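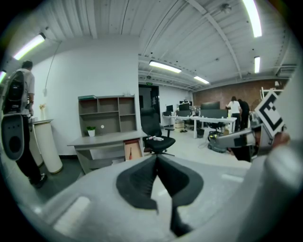 I got to Fluvidberg on a Tuesday evening in July with one bag, a dead phone and a promise from my editor that the mayor's race there would be the most boring election in Europe. I'd like that in writing now, please.

The town sits on a river between two countries that used to be one country, and it has been governed by the same party for so long that people call the town hall "the family home" (they don't all mean it kindly). Then in the spring the council voted to shut the Sayce footbridge for repairs, and the people who walk over it to work, to school and to the cheaper supermarket lost their minds.

Amparo Bravo was one of them. She moved here from Valencia for a job in translation, married a local, stayed, and had never been to a council meeting before the bridge closed. Now she's running for mayor. When I asked her why, she laughed so hard she had to put her coffee down. "Because I was late for work every day and I got angry," she said. "Write that. My campaign team wants me to say something about connectivity."

Her campaign team is mostly her neighbor, by the way, plus a teenager who does the videos.

The man she has to beat is Adeel Baloch, and I'll admit I liked him a lot more than I'd planned to. He's been deputy mayor for two terms, he knows the water budget by heart, and he'll recite it if you let him. He met me on the steps of the town hall at 8 in the morning with pastries from Prulano, the bakery on the square, and talked for an hour about Brussels. Part of the repair money comes from a European cross-border fund, and the fund wanted a new safety survey before it paid out. The survey needed a closed bridge. "I can fight with Brussels or I can have a bridge," he told me, brushing sugar off his tie. "Amparo thinks I can have both. I'd love to see it!"

Bravo's answer is that the town could have asked for the work to be done at night, and she has a petition with 989 names on it saying so. In a place this small that's a frightening stack of paper. The last council seat was decided by 111 votes, and people still bring it up at weddings.

What surprised me was how European the whole argument got. I've sat through debates in national capitals where the EU came up once, as an insult. In Fluvidberg I heard two women outside the post office arguing over co-financing rates, and one of them had the number right. They were both voting for Bravo, as far as I could tell, but for opposite reasons. One wants more help from Brussels and the other wants none of it.

That's going to be her problem if she wins. Her list, which goes by the name Rikidness (an old river word, and I was given 3 different translations of it), takes in Greens, farmers, a retired customs officer and a man who wants his own currency. They agree about the bridge. I asked Bravo what happens the day after it reopens, and she looked out of the window for a bit.

"Then we talk about parking," she said.

The only debate was held in the school gym, with 100 chairs and a lot of people standing at the back. Baloch spoke too long. Bravo lost her notes and did better without them. Somebody's grandfather asked both of them whether the river would flood again, and neither one tried to make a slogan of it, for which I was grateful. Afterward the two candidates carried chairs back to the storage room together, still bickering about the survey.

I missed my train home, of course. The station is on the far side of the river, and with the footbridge closed it takes a bus.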